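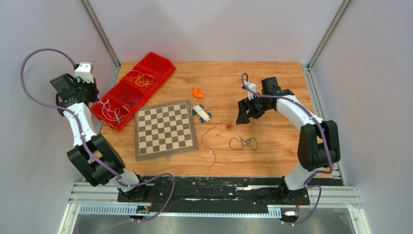 Can you freeze cooked beans in their own liquid?
Sure, and they hold up better that way. Leave an inch of space at the top of the container and use them by July if you're freezing them now.

Search this forum Search Advanced

Home Pantry Talk > Beans, Peas, Lentils > Soaking: are we still doing this?

3 min read

potlid_west
22nd May
OK bean people, I need to talk about this! I bought a big sack of Inach beans (the little speckled ones, they go sort of creamy in the middle) and forgot to soak them. Guests coming, no plan B. So I just put them in the pot with salt, a bay leaf and half an onion and let them go. They were the best beans I've made all year. Took 100 minutes on a low simmer. Am I done with soaking forever?

marrowfat
Welcome to the club! I quit soaking black beans years ago and the broth is so much darker and richer. I drink it out of a mug, no shame.

Grevasus
Going to disagree a little. Fresh beans, fine, skip it. But most of us are buying bags that sat in a warehouse who knows how long, and those cook unevenly without a soak. You get half mush and half gravel. I soak 10 hours in salted water and every bean in the pot comes out the same.

potlid_west
Salted water?? My grandmother would faint. I was always told salt makes the skins tough.

Grevasus
Try it once. The skins come out softer and they split less. It's the acid you want to keep out until the end — tomatoes, vinegar, lemon, all of that.

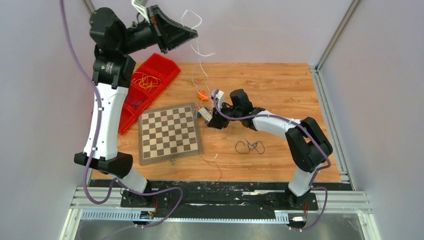 What size pot do I need for a pound of dried beans?
A five-quart pot is comfortable. They swell up to more than double, and you want a couple of inches of water over the top.

slowsimmer2
Nobody has mentioned the oven yet so I will! Heavy pot, lid on, 2 teaspoons of salt per pound, boil it on the stove first and then into a low oven. No stirring, so the beans stay whole and beautiful. I did the big Werum whites like this last weekend and they looked like something from a restaurant.

marrowfat
Wait, where did you find Werum whites? My store stopped carrying them and I've been sulking.

slowsimmer2
The Myung market, back aisle, bottom shelf next to the barley. Go early.

brinebucket
Soaker here and I'm not moving. My stomach is a lot happier when I soak and toss the water. I know people say it makes no difference, but I've eaten beans both ways for long enough to trust my own gut (sorry).

marrowfat
See, I've had the opposite. The more often I eat them the less they bother me, soaked or not. But if tossing the water works for you, keep tossing it.

Grevasus
One safety note while we're on this: red kidney beans need a real rolling boil for at least ten minutes, soaked or not. Don't put them in a slow cooker raw.

potlid_west
Good to know, I had a bag of those lined up for chili. I'm going to split the rest of the Inach sack into two pots, one soaked in salt water and one straight from the bag, and cook them side by side. Will report back with opinions!

brinebucket
Do it! And write down the times. This thread has 465 views and I bet half of them are people standing over a pot right now wondering why it's still crunchy.

slowsimmer2
If it's still crunchy and your water is hard, a pinch of baking soda helps. Small pinch — too much and it tastes like soap.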